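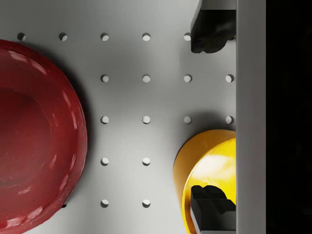
图:采集界面中的一帧仿真画面。带孔板,左侧为红碗,右下为黄色圆柱体与夹指。

在仿真环境中采集抓放示教数据:洞洞板与碗任务
维护:Seren Gough
适用版本:Bodell 仿真环境,Mertens 录制端第2版

本页说明如何用遥操作在 Bodell 中录制“把黄色圆柱体放进红碗”这一任务的示教数据,如何筛选,以及如何导出给训练端使用。读者应已装好 Bodell,能启动空场景,并能用主手控制仿真机械臂。安装步骤见安装页,这里不重复。
文中“一条”指一次完整的示教,从按下开始键到按下结束键,英文配置里写作 episode。

目录
前置条件
场景配置
初始位姿的随机化
相机设置
开始录制
操作规范
当场标注
质检
导出与划分
试训练
常见问题

前置条件
录制机需能以50 Hz稳定运行控制循环。渲染频率可以低于控制频率,但两者的时间戳必须来自同一时钟。Mertens 默认使用仿真时钟,不要改成系统时钟。改过之后单看一条数据没有异常,多条合并后动作与图像会错开,而且错开的量每条都不一样,事后无法统一修正。
磁盘空间按未压缩图像估算。录制时不做视频编码,编码放在导出阶段。录制过程中若同时编码,控制循环会偶发卡顿,主手端会感觉到一下一下的顿挫,操作者会下意识放慢动作,数据里的速度分布随之变形。
主手在每次开机后做一次零位校准。校准时夹爪扳机保持完全松开,校准完成后在状态栏确认夹爪读数为全开。扳机零位偏了,夹爪在“全开”状态下会带一点闭合量,靠近圆柱体时容易蹭到侧面。

场景配置
场景文件放在 scenes/drirninar 目录下。Drirninar 是这组桌面任务的统称,洞洞板与碗是其中一个。需要改动的只有任务文件,公共资产不要动。
任务文件中主要的字段如下:
board:板面。浅灰色,带圆孔,孔只作外观,不参与碰撞。
bowl:红碗。固定底座,碰撞体用凸分解后的网格。
target:黄色圆柱体。自由刚体,质量与摩擦按文件内的默认值。
gripper:两指夹爪,黑色夹指。
light:顶光。阴影打开。
孔不参与碰撞这一条需要说明。早期版本里孔是真实几何,圆柱体被轻推时底边会在孔沿上轻微跳动,接触求解器的步长跟不上,偶尔把物体弹飞。现在碰撞面是一块完整的平板,孔由渲染网格画出。如果你的任务需要插销入孔,请另建场景,不要在这个文件里打开孔的碰撞。
碗的渲染网格比碰撞网格细。圆柱体落进碗后,有时看上去与碗壁之间留有细缝,或者略微陷进去一点,都在允许范围内。判定成功用的是物体质心位置与速度,与外观无关。
阴影不要关。关掉阴影后渲染更快,但夹指离板面的高度就少了一条线索,只用图像训练的策略在下降阶段会明显变差。

初始位姿的随机化
每条开始前由随机种子决定以下几项:
圆柱体在板面上的位置
圆柱体绕竖直轴的朝向(外观上没有区别,但仍然记录)
碗的位置,在左半区内小范围移动
机械臂的起始关节角,在标称姿态附近加扰动
顶光强度
种子表由 Sedano 任务服务器下发,不要在本机自己生成。每个批次是65个种子,按顺序录完再领下一批。跳过的种子要写明原因,服务器会把它重新放回队列。如果允许操作者随意跳过,剩下的分布会偏向好抓的位置,靠近工作空间边缘的样本会越来越少。这种偏差从成功率上看不出来,只有在部署时把物体放到边缘才会暴露。
圆柱体与碗的最小间距在任务文件中由 min_gap 控制。间距过小时夹指下降会碰到碗沿。不建议把间距调得很大来避开这个问题,因为这类近距离情形正是训练端缺的。保持默认值即可,遇到确实下不去的种子,按跳过处理。

相机设置
录制两路图像:一路随夹爪运动,一路固定俯视全局。随动一路能看到夹指与被抓物的接触关系,固定一路提供碗与物体的整体位置。
随动相机检查以下几项:
1. 夹指需在画面内,夹爪全开和全闭两种状态都要检查。只检查一种不够,有的安装偏置在全闭时能看到两根夹指,张开后其中一根就出画了。
2. 夹爪本体允许占据画面一侧,但遮挡区域必须固定。如果遮挡区域随运动变化,说明相机挂在了错误的父节点上。
3. 物体和碗允许只露出一部分。随动相机靠近物体时必然如此,不要为了看全而拉远相机或加大视场角。
4. 碗面和圆柱体顶面有高光。高光位置会随相机运动变化,属正常渲染结果,不要为此改材质。
相机外参写在每条数据的元信息里,训练端会读取。如果中途调整过相机,必须新开一个批次,不能在同一批次里混用两套外参。
曝光固定,关闭自动曝光。仿真里的自动曝光由后处理实现,画面中大面积深色区域进入时会整体提亮,浅灰板面容易过曝,孔的轮廓会变淡。

开始录制
1. 启动 Bodell,载入任务文件,确认板面、碗、圆柱体、夹爪均已出现,物体静止。
2. 启动 Mertens,选择任务名,填写操作者编号。编号只用字母和数字,不要填姓名。
3. 向 Sedano 领取批次。状态栏显示批次号后再继续。
4. 按重置键。场景按当前种子摆放,等待物体静止标志变绿。
5. 按开始键。听到提示音后再动主手。提示音之前的动作不会写入文件,但仿真臂会跟着动,起始姿态就与元信息不符了。
6. 完成任务。
7. 圆柱体在碗内静止后,夹爪升到碗沿以上,停住,按结束键。
8. 标注结果,进入下一个种子。
单条超时由任务文件控制,到时自动截断并标为失败。不要在快超时的时候赶动作,宁可让它超时。

操作规范
示教数据的一致性比单条的漂亮程度重要。多名操作者共用一份规范,以下各条请逐条遵守。
接近。先水平移动到圆柱体上方,再下降。不要斜插。斜插速度快,但轨迹末段对位置误差敏感,策略学到以后失败率高。
对准。两指分居圆柱体两侧,夹指下沿低于圆柱体顶面之后再闭合。下降时夹指碰到顶面,应当抬起重来,不要贴着顶面滑过去。滑动接触在仿真里的表现与实物差别大,这种数据搬到实物上基本不可用。
闭合。扳机匀速压到底,停顿片刻再抬升。停顿期间夹爪力读数会稳定下来,训练端用它切分阶段。没有停顿的样本,自动切分会把抬升的起始点切早。
抬升。竖直抬到高于碗沿,再水平移动。
放置。移动到碗中部上方,下降到碗沿附近松开。不要从高处丢下,也不要一直压到碗底。碗内壁是弧面,松开后圆柱体倾倒属正常,只要留在碗内即算成功。
纠正。抓偏、滑脱之后允许重试,并且鼓励保留。带纠正动作的样本在标注时选“成功,有纠正”。全部由一次成功的轨迹组成的数据集训练出来的策略,一旦偏离就不会回来。但纠正必须是真实发生的,不要故意抓空来制造纠正样本,故意的失误在接近阶段就能看出轨迹不同,策略会把失误本身也学进去。
停顿。除上述闭合后的停顿外,过程中尽量不停。如果需要停下来想,结束这一条,标为作废,重新领同一种子。长时间静止的片段会让策略学到“什么都不做”,尤其是静止时的画面与正常运动中某一帧相近的情况。
连续录制一段时间后应当休息。疲劳后的数据最容易出现的问题是接近阶段变成斜插,操作者本人往往察觉不到。

当场标注
每条结束后立即标注,不要攒到批次结束。可选标签:
成功
成功,有纠正
失败
作废
失败与作废的区别:失败是操作正常但任务未完成,例如圆柱体滚出工作空间;作废是录制本身有问题,例如主手掉线、误按按键、中途离开。失败样本保留,训练价值函数或成功判别器时会用到。作废样本在导出时直接丢弃。
自动判定与人工标签不一致时,界面会弹出提示。以人工为准,但必须写备注。常见的不一致是圆柱体架在碗沿上,质心落在判定区域内但并未进碗。这种情况标为失败。

质检
批次录完后运行质检脚本。脚本检查以下内容:
时间戳是否单调,有无丢帧
图像帧与关节数据能否一一对上
起始姿态与种子生成的姿态是否一致
动作值是否超出关节限位
静止片段是否过长
两路相机的外参在批次内是否不变
脚本只能发现格式和数值问题。之后还要人工抽看。抽看时以倍速播放随动相机一路,重点看闭合前的一小段:夹指是否碰到顶面,圆柱体是否被推着走。固定相机一路用来看有没有斜插。
抽看由非本批次的操作者完成。发现不合规的条目改标签,不要删文件。文件编号必须连续,删文件会使 Sedano 的索引对不上。
丢帧的处理:只在首尾丢帧的,裁掉首尾后保留;中段丢帧的,作废。不要插值补图像。

导出与划分
导出命令在 Mertens 的“导出”页,也可以走命令行。需要选择的项目:
图像编码:用无损或高质量视频编码,关键帧间隔设短。训练时是随机取帧,关键帧间隔长会拖慢读取。
动作表示:默认导出绝对关节目标。需要末端增量的,在训练端转换,不要导出两份。
频率:按控制频率导出,降采样放在训练端。
标签:成功与失败一并导出,由训练端过滤。
划分训练集和验证集时,按种子划分,不要按帧划分,也不要按条划分。同一种子可能因作废或补录出现多条,按条划分会让同一初始状态同时出现在两边,验证误差偏低。
当前发布的数据集共1,019条,已剔除作废。补录的条目追加在末尾,编号不回填。
导出后核对三处:条数与服务器索引一致;随机打开几条,首帧与对应种子的摆放一致;元信息中的外参非空。

试训练
正式训练前先跑一次小规模试训练,用来查数据问题,不看最终性能。
取一个批次,训练到训练误差明显下降,然后在同样的种子上回放。策略在训练过的种子上都抓不到,多半是数据对齐出错,先查时间戳和动作表示,不要先调网络。
观察以下表现:
悬停在圆柱体上方不下降。常见于静止片段过多。
提前闭合。常见于图像滞后于动作。
总是偏向同一侧。查随动相机的外参和左右翻转增强。这个任务里碗固定出现在左半区,翻转增强必须关闭。
抓起后不松开。查夹爪动作的归一化范围。夹爪数值若与关节角一起归一化,开合幅度会被压得很小。

常见问题

重置后圆柱体一直不静止。
圆柱体生成高度过高或与板面有初始穿透。查任务文件里的 spawn_height。手动改过资产缩放的,这个值也要跟着改。

状态栏显示已连接,按开始键没有反应。
没有领到批次。Sedano 在每周六做索引整理,期间不发批次,已领的批次可以继续录,结果先存本机,整理结束后自动上传。

两名操作者的轨迹差别很大,要不要统一?
速度差别不用统一。路径差别按操作规范检查,符合规范即可保留。

可以换掉圆柱体的颜色吗?
可以,但作为新任务建立,不要混入本任务。颜色随机化在训练端通过重渲染完成,重渲染脚本只需要关节轨迹和种子,不需要重新示教。

随动画面里碗经常只看到一部分,策略怎么知道碗在哪里?
由固定相机提供。只用随动一路训练时,需要给策略输入历史帧,并且起始姿态要让碗至少部分可见。

文件写到一半程序退出。
重启 Mertens,选择“恢复”。未完成的条目会自动标为作废,种子放回队列。不要手动改文件头。

相关页面
主手校准
Drirninar 任务文件字段说明
Sedano 批次与种子管理
重渲染脚本用法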